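Kaltport gripper trial favors the cheap fingers, but the numbers are thin

2021-04-21

A small engineering shop in Kaltport says a set of rigid two-finger grippers did better at handling plates than a softer model costing several times as much. The claim has been passed around a fair amount since the shop, Rosser, put its notes online. It deserves a slower read than it has been getting.

The trial compared 3 setups on the same arm. One used rigid black fingers with an angled inner face, designed in-house. Another used soft fingers bought from Dririnine, a supplier that sells mainly to food packers. The last used the same rigid fingers with rubber pads glued on. Each setup was given 20 tries at each of 4 tabletop jobs: taking a plate out of a rack, putting a plate back in, picking up a plate lying flat, and moving toy blocks from one spot to another.

Rosser says the bare rigid fingers came out ahead on both rack jobs. The soft fingers won on the blocks. On the flat plate, all of the setups did badly, and the notes give that result a single line.

"We expected to end up buying the soft ones," said Milovan Trajkovski, who ran the trial. "They were nicer to watch. But they kept bending when we pushed the plate down into the slot, and then the plate would tip."

That sounds reasonable. A plate standing on edge gives a narrow finger something to grab, and a stiff finger goes where the arm sends it. What the notes do not make clear is how much of the result belongs to the fingers and how much to the person driving them. All of the tries were run by hand controller, by two operators, and one of those operators had helped design the rigid fingers. 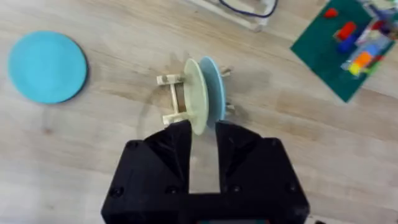

Trajkovski agreed that this was a weakness. He said the other operator, Tzu-hsuan Liao, had no part in the design and got similar results. The notes do not split the scores by operator, though, so readers have to take his word for it. Asked whether the split would be published, he said it would be "if people want it."

The camera is another sore point. Rosser mounted a small one at the wrist for every setup and used its view for steering. The rigid fingers are short and wedge-shaped, and the operator can see the table through the gap between them. The soft fingers are longer and thicker. According to the notes, they blocked part of the view during the rack jobs, and the camera was not moved to make up for it.

Feng-yi Chung, who tests handling equipment for Brandesus and was not involved in the trial, thinks that could explain a good part of the gap. "If you can't see the slot, you miss the slot," she said. "I wouldn't call that a bad finger. I'd call it a bad place for the camera." She would like to see the soft fingers run again with the camera raised, or with a second one watching from the side.

There is also the matter of how easy the setting was. The rack and the plates stayed on a light wooden tabletop under steady light. The plates were pale and plain. Nobody tried a wet plate, a chipped plate or a stack. Any kitchen that hoped to put one of these machines next to a sink would want to know about all of them, and so far there is nothing to tell it.

Othmane Abou Zeid, who wrote the control software at Rosser, said the trial was never meant to cover kitchens. The company needed to choose one gripper for its own use, he said, and had 10 working days in March to do it. "We picked one. It was good enough for us. I don't think we said more than that."

The notes do say more than that. Their opening paragraph calls the rigid design "the better choice for household objects," and that is the line most people have repeated. Blocks are household objects too, and on blocks it lost.

Price is the strongest part of Rosser's case. The rigid fingers are screwed on and can be swapped at the bench in a few minutes – the soft ones have to go back to the supplier when they tear. Trajkovski said one tore during the trial and was replaced before the scored tries began. For a small shop that matters, whatever the scores say. Even there, the cost figures leave out the time spent designing and reworking the rigid fingers, and Trajkovski could not say how many hours went into them.

The padded version has had almost no attention. It finished close behind the bare fingers on the rack jobs and did better than them on blocks, which might make it the most useful of the lot. Rosser dropped it after a pad came loose. Tsung-han Shih, who built the mounts, said a different glue would probably have held, but there was no time left to try one.

Rosser plans a second round with more operators. The company has not set a date, and Trajkovski would not say whether the camera will be moved.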